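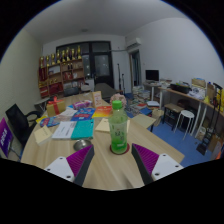

1. Background of the project

Our group studied how small online shops for e-cigarettes present their discounts to adult customers. The work was done in September for the course Consumer Markets. We chose this subject because the price of a starter kit changes very often, and a buyer can hardly know if a sale price is really low.

We looked at 3 shops: Nirnby, Plurnis and Volleck. All of them sell kits, replacement coils and tanks. Nowakowski, a wholesaler, gave us its public price list, and we used it as the base for comparison.

2. Method

For 24 days we saved the product pages of each shop at 9 in the morning and again at 9 in the evening. From every page we wrote down the regular price, the sale price, the coupon code if there was one, and the shipping cost. In total we collected 2,514 price records. The records were put in one spreadsheet and two members of the group checked them separately.

We removed products which were out of stock for more than half of the period. We also removed bundles, for the reason that the content of a bundle was often changed while the name stayed the same.

3. Results

Plurnis showed a countdown clock on most of its kits. When the clock reached zero, it started again with the same price. Volleck did not use clocks, but its "regular" price was often higher than the recommended price in the list of Nowakowski, so the discount looked bigger.

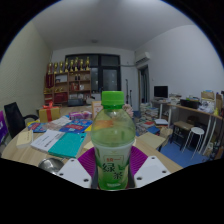 Nirnby had the smallest discounts and the most stable prices. Its shipping fee, however, was shown only on the last page before payment. When we added this fee, the cheapest kit at Nirnby cost more than the same kit at Volleck. For coils the difference between the shops was small.

The age check was also different. Nirnby and Volleck asked for the date of birth before the first page opened, and Plurnis asked only at the checkout.

4. Limits of the study

We did not buy any product, so we can not say if the final bill was the same as the price in the cart. Our first plan was to include 800 products, but many of them had no match in the wholesale list. The period was short and did not include the Black Friday week, when prices can move much more.

5. What we would do next

A second group could repeat the work in November with the same spreadsheet. We advise to save the cart page too, and to write down each coupon code with its end date. The columns for shipping should be separated by country, which we did too late.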